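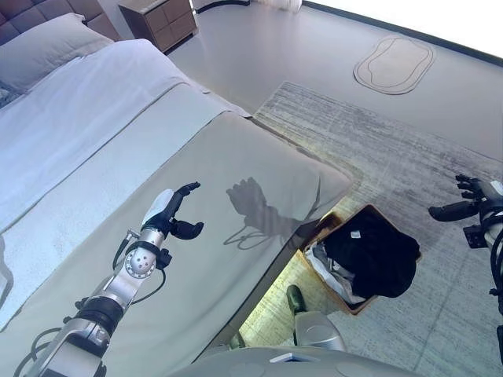 Bedroom set, foot of the bed. Left hand open, basket on the rug with the laundry in it.

August, notebook entry, bedroom set at Gulwood

Spent the morning on the working rules for the laundry task. The Mirnov sheet we inherited was written for a bench cell and says very little about furniture, so I went through it line by line and kept what applies.

Rules as of today:

Nobody inside the tape while the arms are powered. This includes reaching in to straighten the bedding. Ask for a stop, wait for the operator to say "stopped" out loud, then go in.

Hand speed limit near the bed is 285 mm/s. Free-space limit stays at 352. Sarmiento wanted one number for both and I said no — the lower one is for fabric and edges, where a finger can catch before anyone sees it.

Check cable slack at both wrists before each session, with the arm at full reach.

Basket goes on the floor at the foot of the bed, clear of the feet.
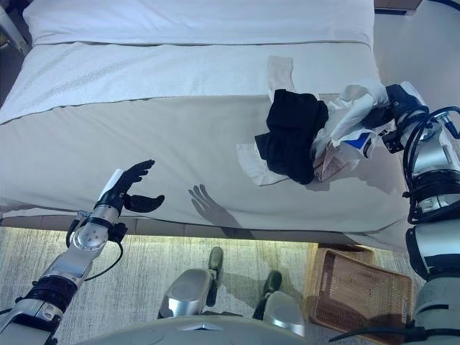
Grip release is the part I rewrote most. If cloth is held in one hand and the operator loses track of what else came with it, hold position, open the hand over the mattress and start the pick again. No pulling to shake a second piece free. Log it as a regrip, even if the run is otherwise fine.

Plundura asks for 100 logged runs before we may change a limit, and a joint inspection every 2,000 cycles. The inspection form still has no line for finger covers. I added one by hand and sent them the wording.

Still open: who signs off after an emergency stop when the shift lead is out. Leave the set locked until that's settled.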